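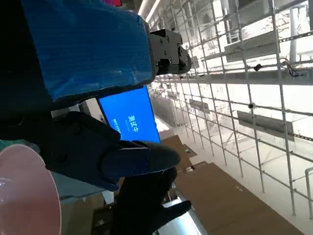
Search products, spares and manuals
Search

Jevetti 2 wrist and gripper set

The Jevetti 2 is a two-finger gripper with its own wrist joint and status screen, sold as a set for arms that work in open bays. It is supplied by Numar and fitted either by us or by your own people. This page covers what is in the set, how it goes on and how to look after it once it is running.

What you get

The gripper, its upper and lower fingers, the wrist joint in its black metal housing, the screen with its bracket, one length of cable and a bag of fixings. Protective film for the arm is sold separately under part number 561. The arm and the controller are not included. If you already have a Sequeira controller the cable plugs straight in. For other makes you will need the Lula adapter, and please say which controller you have when you order it.

Fitting

Switch off at the isolator and lock it before you start. Support the arm so that it can't drop when the wrist is loosened. Offer the joint up to the end of the arm, start all the screws by hand, then tighten them a little at a time, going across the face. Don't use thread glue on the first fitting, as you may want to turn the joint after the first test.

The screen bracket can be fixed on either side of the gripper. It does not have to sit level. Most people set it at a slant so the back of the hand clears the cable, and the text can be read well enough with your head on one side. Run the cable with enough slack for the wrist to make a full turn both ways. A cable that pulls tight at the end of the turn will fail at the plug first.

Arm film

The blue film keeps dust and glue off the arm covers. Wrap it snugly and leave the joint housing clear so the screws can be reached. Small ridges in the film do no harm. Replace it when it starts to lift at the end nearest the joint, where a loose edge can get caught in the fingers. Peel it off slowly and wipe the cover with a damp cloth before putting on the new piece.

First test

Start the test from the controller with everyone outside the bay. The screen turns blue and shows 测试中, meaning that a test is under way. The hand should stay free of any object while this is showing. The test opens and closes the fingers 5 times and then moves the wrist through its range. If the fingers stop short, check for film or packing caught between them and start again from the beginning. The display language is set in the controller menu under Panel, and changing it does not affect the test.

Regular care

Wipe the fingers with a dry cloth at the end of each shift. Every 3 months, check the joint screws, look along the cable for flat spots and make sure the screen bracket has not worked loose. Do not spray cleaner on the screen. Do not oil the finger pivots, which are sealed.

Floor and surroundings

Cardboard sheet is fine as a floor cover in the bay, provided the seams are kept flat. Scaffold poles and hanging panels near the arm should be entered in the controller as fixed objects before the first test, along with anything clipped to the poles. If you move a pole, enter it again.

Spares and repair

Fingers are sold in pairs. The screen can be changed on site. A noisy or stiff wrist joint should come back to us complete, because opening the housing ends the warranty. Brodie McAlister looks after repairs and Kirsty Pomare deals with orders and loan units. The workshop is closed for the first part of August, so please send joints in well before then.

Page last changed 24/03/2026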